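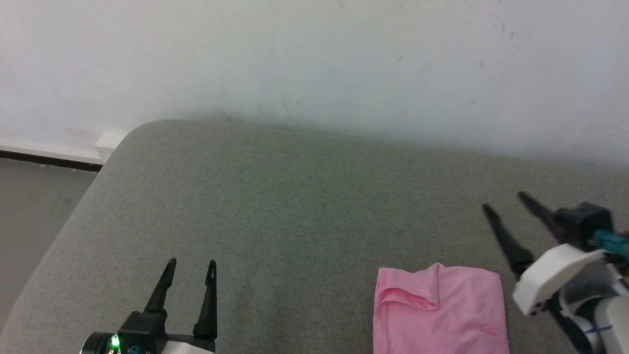 Figure 4. Upholstered surface against a white wall, with floor and baseboard at left.

4.2 Subject choice and return visits

Members of the Brardale photo walk group were asked to keep a shared blog of their coastal outings and to post at least one black and white picture from each. The group visited two stretches of shore, Flondgate and Briststead, over nine weeks. We coded each post by place, by main subject, and by whether the writer spoke of going back.

Posts from Flondgate dealt mostly with the long view: the horizon, the line of the surf, the weather coming in. Posts from Briststead were more often about small things close at hand, such as kelp, driftwood and marks in the sand. Seven members wrote about both places, and most of them changed their habits between the two. One wrote that Flondgate "asks you to stand still" while Briststead "keeps you looking at your feet."

Plans to return were stated more often in the Briststead posts. Karras (2019) found a similar pattern among weekend hikers and tied it to the feeling of having left something unseen. Our material fits that reading only in part. Four members said they would go back to Briststead for practical reasons — a lower tide, a shorter walk from the parking lot — and did not mention the pictures at all.

The black and white rule also shaped what people wrote. Several posts described the color of the water at length, although the picture beside the text could not show it. Makris describes this kind of writing as "filling in," and we keep the term. It was most common in the first posts and grew rare by August, when members had begun to write more about shadow and texture. Differences between phone users and camera users are taken up in Section 4.3.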